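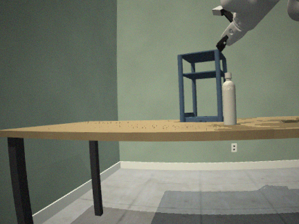
Issue 104, page 17

What the arm leaves for the rest of us

By Driss Ragab

I have worked at the Plirwood bottling and packing plant in Brimdale for 17 years, the last seven as a shift lead. In February the company put in its first arms to load bottles into racks. We were shown the job on a screen before any machine was bolted down: a table, a blue rack, a white bottle standing next to it, and a gripper open over the top. It was the job my crew had done by hand since before I was hired.

I am not against the arms. Rack loading is dull and it hurts. You reach, turn your wrist, set the bottle down and reach again, and by the end of a shift your shoulder tells you how many you did. Two people on my crew have had surgery. If a machine can take that reach away, it should.

My complaint is with how the plant decided what the job was. Management hired a firm called Mumow to study it, and Mumow wrote it up as a pick, a move and a place. All of that is correct. It leaves out that the person loading the rack was also checking the cap, feeling whether the bottle was light, and calling over to the filler when three in a row came through wrong. None of that was in anyone's job description. We did it because we had the bottle in our hands.

When the arms started, those checks went away, and for several weeks more bad bottles reached the dock. The company's answer was to put a person at the end of the line to look for them. So now one of my people stands for ten hours watching bottles go by. Her shoulder is fine. She says she would take the old job back, and I believe her.

The plant also lost a place for new hires to start. Rack loading was where you put someone in the first week. They learned the products and the pace there, and they learned who to ask. Now a new hire goes straight to the Ebihara line, where mistakes cost more, and we have had more people quit in the first month than I can remember.

Plirwood says no one was laid off, and that is true. Over 10 positions were left empty as people retired, though, and the work that those people did outside the rack was passed around to whoever was nearest. Nobody got a raise for it.

I would like to see two changes before the second set of arms comes in. First, let the people who do a job now help write down what it is, on paid time, before an outside firm does. Second, train the crew to set up and adjust the arms. At present, if a rack sits a little out of place, we stop the line and wait for a technician to drive over. Any of my loaders could learn to fix that, and it would be a better job than watching bottles.

The plant manager has told me the budget for training will be looked at after the new arms are running. I think that is the wrong order, and I have told him so in writing.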